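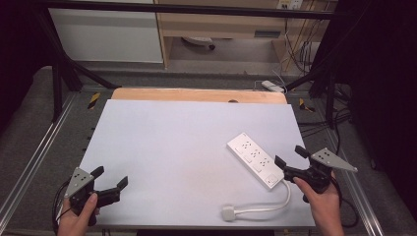 11月27日　工作间笔记　延长线插座收纳与检查

本日工作为工作间活动插座的清点后整理，依据上周与 Conall Tierney 商定的办法执行。此前各工位的插座用毕后随手放入抽屉，电源线互相缠绕，取用时须先行拆解，且插头受压情况不明。现规定凡短线插座一律先平放于台面浅色垫板上，完成外观检查后再行收线。首件为白色三位插座，三个插孔沿长度方向排成一列，靠出线一端设有小方形开关，白色短线自该端引出，绕一个弯后接白色插头。此类短线不宜对折捆扎，应顺其原有弯势收成单圈，插头置于圈外。

检查内容如下。
一、外壳有无裂纹、变色及松动，插孔周围有无焦痕。
二、开关拨动是否到位，有无卡滞。检查时插头须处于拔出状态。
三、出线口护套是否完好。该处受弯折最多，应以手指逐段捏查，不得仅凭目视。
四、插头插脚有无歪斜或氧化。
五、标签是否齐全。缺失者补贴，编号写在底面，不写在顶面。

关于收纳位置：原用 Feltero 布袋，优点是不划伤外壳，缺点是袋口收紧后看不到编号，已有同事反映重复领取。现改用 Vondo 浅盘，内长600毫米，短插座可斜放，长插座须顺边放。浅盘每层之间垫一张薄毡，毡片由旧布袋裁成，边缘未锁边，略有掉毛，暂可接受。Zandetti 的分格盒亦曾试放，格宽不足，插头无法放平，已退回814室。

绑带统一使用20毫米宽的织物搭扣带，不再使用扎线丝。扎线丝两端金属外露，上月在出线口护套上发现压痕，虽未伤及内层，仍应避免。搭扣带绕两圈即可，松紧以能插入一指为准。

台面要求：垫板上只放当前检查的一件，查毕即移走，再取下一件。垫板后沿与桌边之间留出的木面不得堆放螺丝、标签纸等小件。垫板表面用微湿软布擦拭，不用酒精，待干后方可放置电器。

遗留事项：
Ó Conaill 供应的标签纸黏性偏弱，贴于弧面处隔夜翘边，拟改贴平面再观察8天。
长线插座（卷盘式）的存放办法未定，目前仍挂于门后挂钩，挂钩承重待核。
检查不合格者放入红色箱，箱盖注明原因及经手人，不得自行拆修。
浅盘第二层的薄毡尚缺一张，下次裁布时补上。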